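Ruvuvia Equipment Plan -- Progress Report, July
Prepared by Taha Helmy for the Marulanda program office

Status: Phase 1 (simulation) in progress. Phase 2 (hardware purchase) not started. No capital funds committed.

1. Work since the last report

Before the end of the quarter we have to recommend either one two-armed mobile unit or a pair of fixed single arms. All trials to date have been run in simulation on the Sovley workstation, in rendered household rooms. The trial set stands at 1,269 completed runs. Wrist views are logged alongside the body view, as gripper approach angle drives most of the sizing questions.

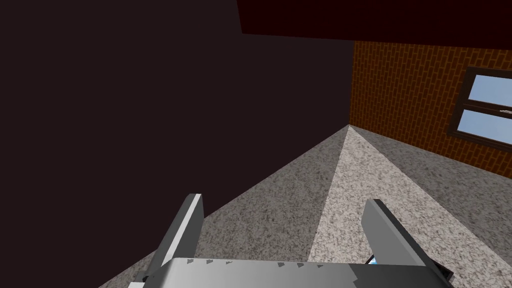 Why is the hardware order being held until the simulation work closes?
The gripper and arm are quoted as one package, and the supplier does not accept returns on an opened arm. Changing the gripper after delivery would mean buying the package twice.

The hold costs us nothing at present. Wosano has confirmed in writing that the quoted price stands through the end of the quarter. Lead time is counted from the date of the order, so a late decision moves the installation date by the same amount.

2. Large-panel handling

This task group carries the most weight in the purchase decision. It sets the reach requirement, and it is where a second arm either earns its price or does not. Contact is made at the panel edge with one gripper while the other arm is kept free.

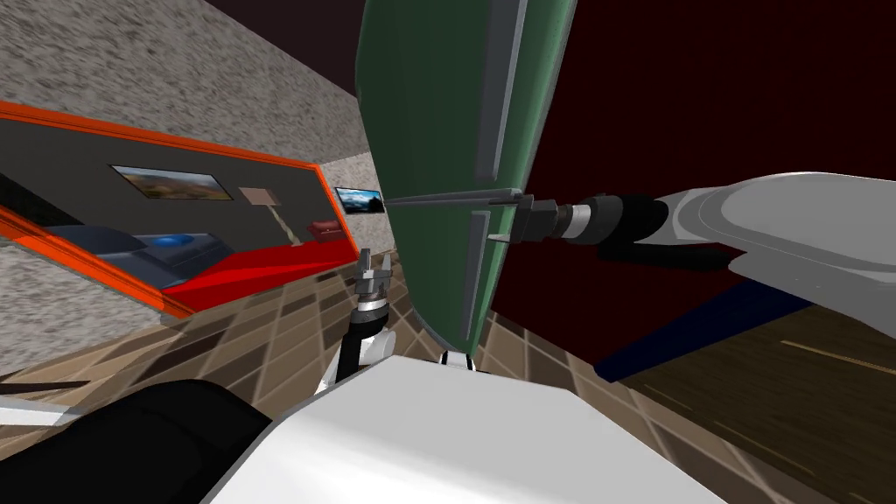
Reading time: 3 min

Of the runs completed, 605 belong to this group. The remainder cover open-floor approach and small-object pickup. We have not yet compared one-arm and two-arm results on equal terms; the one-arm runs used an older controller and will be repeated before any figure is put forward.

Two budget lines depend on the outcome:

Second arm and controller -- held, pending the repeat runs.
Longer forearm segment -- held, pending the reach analysis.

3. Gripper selection

The parallel two-finger type remains the baseline. A three-finger alternative was priced and dropped; it needs a separate power supply and a second service contract. Spare finger sets should be ordered with the first unit, as they ship free of charge with the main crate and are billed for freight afterward.
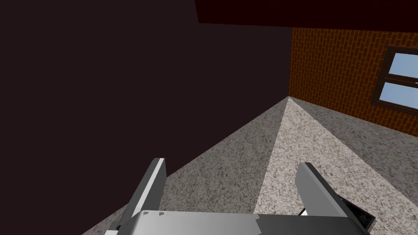
Figure 3. Wrist view, gripper open, facing the room corner (simulation).

4. Computing and storage

Storage is filling faster than planned. The original line allowed for one view per run, and we now keep several. We request that 100 hours of unused contractor time be moved to cover added disk capacity. The total for Phase 1 does not change.

The workstation itself is adequate. An upgrade was listed as optional in the proposal and we recommend removing it.

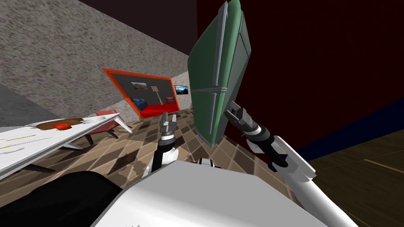
Rendering is scheduled overnight, with review starting at 8:30 a.m., and this has kept the machine clear for controller work during the day.

5. Open items

Floor loading at the Ruvuvia site: survey requested, no date received.
Service contract: Wosano to separate travel from labor in the quote.
Repeat one-arm runs: in the queue.
Approval of the transfer in section 4: needed from the program office before the disk order can be placed.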